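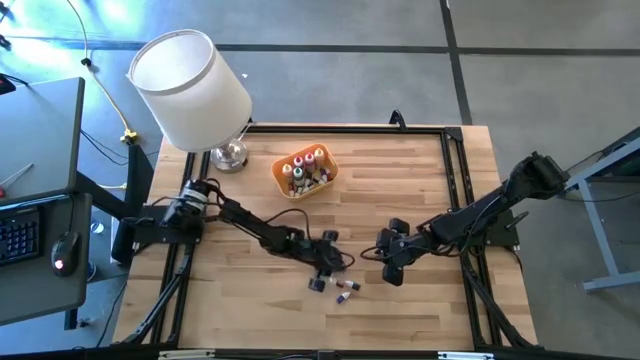

4. Setting up the sorting table

4.1 Before you start

Section 4 covers the table, the lamp, the orange tray and the vials. Software set-up is in Section 6. Empty vials only are used with the Brusen sorting set. Do not fill them, including with water.

Caution: The tabletop is butcher block and is finished with oil. Solvent wipes will strip the oil and leave a pale patch. Use a damp cloth, then a dry one.

4.2 Placing the tray

1. Wipe the tabletop and let it dry fully.
2. Place the orange tray at the upper middle of the table, long side toward you.
3. Press down on each rounded corner in turn. If the tray rocks, check for a cap caught underneath.
4. Put the vials in the tray. They do not need to stand upright. A mix of standing and lying vials is normal and is the starting condition for exercises A to D.
5. Check that every cap is screwed down. A cap that is only resting on its vial will come away when it is lifted.

Note: Cap colour is the only mark used for sorting. The vial bodies are interchangeable. If a cap is lost, replace it with one of the same colour from the spares bag (part 623).

4.3 Placing the lamp

1. Stand the lamp to the left of the tray, near the upper left corner of the table, with the whole metal base on the wood.
2. Run the cord off the table by the shortest path. Do not run it under the tray.
3. Turn the lamp on. If you can't tell the pink caps from the red ones at arm's length, move the base closer to the tray in small steps and look again.
4. A slight tilt in the shade is acceptable. Straighten it if it touches anything.

Caution: Maximum bulb rating is 60 watts. The shade is open at the top. Do not rest labels, cloths or paper on it.

4.4 Side desk

Keep the keyboard and mouse on the grey desk at the left. Drinks do not go on either surface. Vials found on the desk after a session go back in the tray before the count in 4.6.

4.5 Care of the wood

Oil the tabletop once a year. November is the month used in the service log.

1. Clear the tabletop and remove the lamp.
2. Sand any raised grain lightly, along the boards.
3. Apply a thin coat of oil with a lint-free cloth, following the grain. Leave it for roughly 3 hours, then wipe off what has not soaked in.
4. Check the edges of the boards and any knots. Grain that curves around a knot takes oil unevenly and may need a second coat on that spot only.

Darker bands and brown knots are part of the wood. Do not try to sand them out. Judge the finish from more than one side, as glare off the surface can make a sound area look bleached.
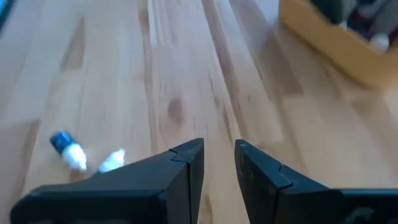 Gilang Govindasamy asks whether the second coat can go on the same day. It can, provided the first has been wiped off and the spot no longer feels tacky. Otherwise leave it overnight.

4.6 End of session

1. Pick up any vials lying on the tabletop and return them to the tray.
2. Count the vials. A complete set is 73.
3. Turn off the lamp at the switch, then at the wall.
4. Enter the count and your initials in the log. Report missing vials to Gareth Entwistle before the next session.

Section last revised Tuesday, June 3, 2025.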